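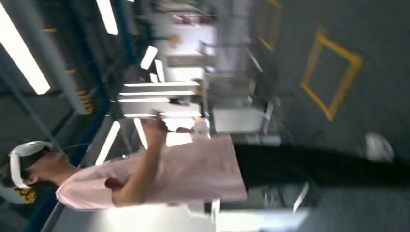 Chapter 4
How We Know Which Way Is Up

Stand on one leg and close your eyes. Go on, the book will wait. Most people last a few seconds before the ankle starts to twitch and the arms drift out, and some have to grab the nearest chair. Now try it again with your eyes open and fixed on a spot on the wall. It is so much easier that it feels like a different task altogether!

Balance is a sense, just as hearing and smell are, although it was left off the old list of five. It draws on three sources. The first is the inner ear, where fluid moves through tiny curved canals whenever you turn your head. The second is sight. The third is a steady stream of messages from your skin, muscles and joints, telling the brain how your feet are pressing on the floor and how far your knees are bent. This third source is called proprioception, and we shall spend most of section 4.3 on it.

Usually the three agree, and you never notice them. The fun begins when they don't. Sit below deck on the Flellgate ferry in February and your inner ear reports a good deal of rolling, while your eyes, fixed on a cabin wall, report nothing of the kind. The brain has to settle the quarrel somehow, and many passengers feel ill while it does. A virtual-reality headset can set up the same quarrel the other way round: the eyes are told that you are flying along a valley, and the ears insist that you are standing still.

Refilwe Steyn, who taught dance for many years before she turned to physiology, likes to start her first class with a plain question: where is your left hand? Her students can all answer without looking. Then she asks them how they knew, and the room goes quiet (mine did too, when I borrowed the question). It is a lovely puzzle, and by the end of this chapter you should be able to give her a proper answer.

In this chapter you will learn
how the canals of the inner ear detect turning
how two small organs beside them detect tilt
what muscles and joints report to the brain
why spinning makes you dizzy, and why the dizziness carries on after you stop
how balance changes as we grow older

Key words: vestibular system, semicircular canal, otolith, proprioception, motion sickness

4.1 The canals of the inner ear

Deep in the bone behind each ear lie three semicircular canals, set almost at right angles to one another, like the floor and two walls that meet in the corner of a room.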